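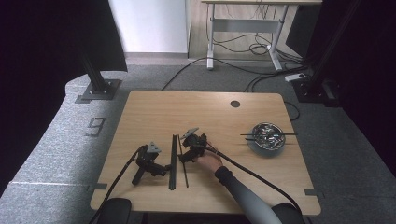
FOR IMMEDIATE RELEASE

Thursday, June 18, 2026

Vincze Adds a Pale Oak Table to the Nera Line, Having Run Out of Reasons Not To

NAMHAM – Furniture maker Vincze today announced the Nera meeting table, a light wooden table for offices that already own several tables and dislike them all.

Nera has a pale oak grain and a small round black grommet near one edge, so that cables have somewhere to go. The company accepts that most cables will go over the side anyway. The top leaves room for work, for elbows and for a metal bowl of wrapped candies, long the only item on any meeting agenda to get full attendance.

"We asked customers what they wanted from a table, and they said a flat top," the company said in a statement. "We have delivered on that."

The light finish was picked to suit gray speckled carpet, a floor covering that Vincze's customers did not choose and will never be rid of. Black chairs go well with it. So do most other chairs.

Nera went through 38 weeks of trials at the Ratov showroom, where staff tried 600 samples of oak finish before settling on the second one. A first run of 3,315 tables ships in October. Assembly takes 2 people, preferably on speaking terms.

Candy is not included.

Press contact: Vincze Press Office, Namham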